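Tuesday, October 12, 2021

# Sharing a filing cupboard with a robot: what I'd tell another office

We've had the robot doing the filing since July. It's a two-armed thing from Farnix (we call it the Farnix, no imagination at all) and it puts away and fetches the box files that used to eat my Monday mornings. I run the office side at Okoro, so I'm the one who had to rearrange everything to suit it, and people keep asking me how we did it. So, tips!

**Clear the swing of the doors first.** I used to keep a recycling tub next to the filing cupboard and shuffle it along with my foot every time I wanted a file. You can't carry on like that. Both doors need to open right out, with nothing in the way at floor level. 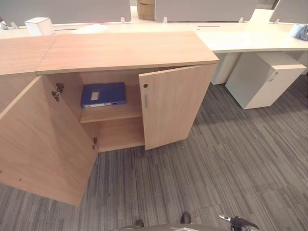
I'd also take the key out of the lock and hang it somewhere sensible. Ours snagged my cardigan for years, so I was glad of the excuse. And tighten your hinges while you're down there! A door that droops is a nuisance for you and a bigger one for the machine. A quarter turn with a hand screwdriver is plenty, because a drill will chew the holes out and then you're into matchsticks and wood glue.

**Buy one sort of file and stick to it.** We had card ones, lever arch ones, and a horrible floppy sort that came free with something. I moved the lot into stiff plastic, 126 of them, and it took me 2 afternoons with the radio on. Stiff is what matters, as it gives two hands something to hold. Blue was simply what the supplier had.
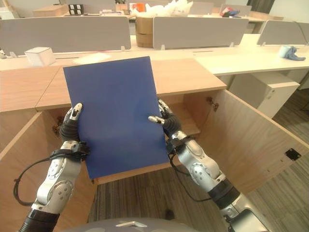
*Sindano*

Labels next. Put one on the spine and one on the flat, same corner every time, and wipe the plastic with a bit of white vinegar on a cloth beforehand or they'll curl up by Christmas. I use a soft pencil for the date so it can be rubbed out and the file used again. The robot goes by position and I go by reading, so we've both got to be kept happy.

**Don't pack the shelves.** This was the hardest habit to break. I was brought up to fill a cupboard to the brim, but a bit of bare shelf lets anybody (or anything) set a file down, have another go and get it straight.
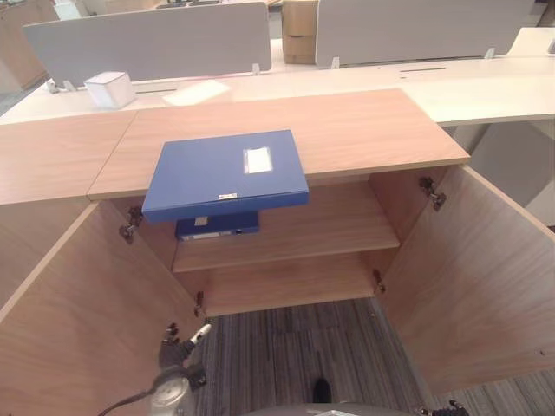 Same goes for the top of the cupboard, which in our office had become a home for dead plants and somebody's cycle helmet. Give it a wipe on a Friday and leave it be.

As for what it's changed for us, well, I do miss the walk over there a bit. My knees don't. The worry was that hours would be cut, and so far mine haven't been, but I do far more checking and chasing now and far less bending, and it took me a good few weeks to stop hovering. If you're bringing one in, ask early who's going to look after it and get that written into somebody's job. At our Zultham branch it was just left to whoever sat nearest, and they got very fed up.

**Keep an eye on the hands.** Fluff and label backing get everywhere in an office. I have a look over the fingers at the end of the day, with the power off, and the knitted cover gets a going-over with a lint roller.

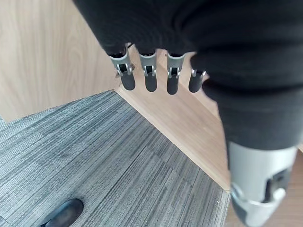 *The covered hand, down by the edge of the wood.*

One more for the carpet: hoover along the stripe first and then across it, and you'll pick up twice as many staples.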